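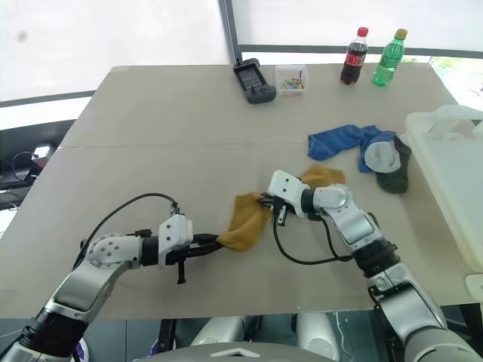

Unit 2: Dilution and Potency in Homoeopathic Preparations

These notes cover the preparation scales, the arithmetic behind the labels, and the way claims are examined in the rest of the module. Bring a calculator to the seminar.

Terms

Mother tincture: the starting liquid, usually a plant or mineral extract in alcohol and water. Written with the Greek letter theta or the letters MT.

Dilution: one part of the liquid mixed with a fixed number of parts of solvent.

Succussion: vigorous shaking between dilution steps. Practitioners hold that this step gives the remedy its strength. Chemistry has no accepted account of how it would do so.

Potency: the number of dilution steps, followed or preceded by a letter for the scale. In homoeopathic usage a higher potency is a more dilute preparation.

Scales

The decimal scale (X or D) uses one part in ten at each step. The centesimal scale (C) uses one part in a hundred. A 6X and a 3C preparation are therefore diluted by the same factor, one in a million, although the number of shakings differs.

To find the dilution factor, raise 10 to the power of the X number, or 100 to the power of the C number. Thus 12C is 100 to the power of 12, or 10 to the power of 24.

The Avogadro limit

One mole of a substance contains 6.022 x 10 to the power of 23 particles. If the starting liquid contains one mole, a 12C dilution made without loss of volume control leaves an expected 0.6 of a particle for the same volume. At 30C the dilution factor is 10 to the power of 60. A bottle of any ordinary size will almost certainly hold no particle of the starting substance.

This has been known since the nineteenth century, and proponents do not generally dispute it. They propose instead that the solvent keeps some structure from earlier contact. Hydrogen bonds in liquid water rearrange within picoseconds, and no lasting structure of the kind required has been reliably shown.

Case material: the Cindano trial

Read the Cindano summary in the course pack before the seminar. It reports 385 adults with seasonal hay fever, split at random between a 30C remedy and a plain sugar pill. Note the following as you read:

- who knew which pill was being given
- whether the main outcome was fixed in advance
- how people who dropped out were counted

Compare it with the Khondokar survey, which drew 1,049 replies from clinic users. The survey had no comparison group. It can describe satisfaction but cannot separate the remedy from time, attention or expectation.

Exercises

1. Convert 8X to the centesimal scale.
2. Work out the dilution factor of 15C.
3. Explain why a 4C label on a mineral with known toxicity calls for more care than a 30C label.

Reading

Flulalura reader, chapter 2. The section on the Taro provings is optional.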